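Gollby is a tabletop robot arm built in a shared workshop in Wutesport. It was put together by members of the Trastov workshop from secondhand parts and is used to sort and arrange artificial flowers. The arm and its work surface took 224 hours to build and cost $2,525, most of it spent on motors.

The project began as a home build in a garage, where the first arm was too weak to hold its own gripper level. After the move to Trastov, the base was remade and the control software was replaced with Jakab, a small program written by the members. Jakab stores each pickup as a short list of arm positions, and the current version holds 63 of them.

Gollby works over two white panels set side by side. Test pieces include blue hydrangeas, red roses and loose sprigs of leaves. Crossed stems are treated as a separate problem, as lifting one rose can drag the other along with it.

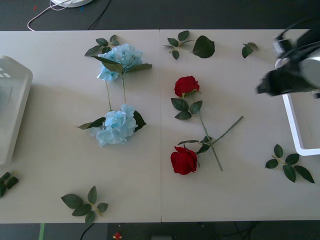

Members disagree on the choice of material. Another builder at the workshop, Trastov's newsletter reported in March, felt that cloth petals forgive too much and that the arm should have been tested on hard parts such as bolts before anything soft.

The gripper fingers are printed and wear out quickly. A new pair is fitted after every 20 sessions, and the drawings are kept at the workshop with the parts list.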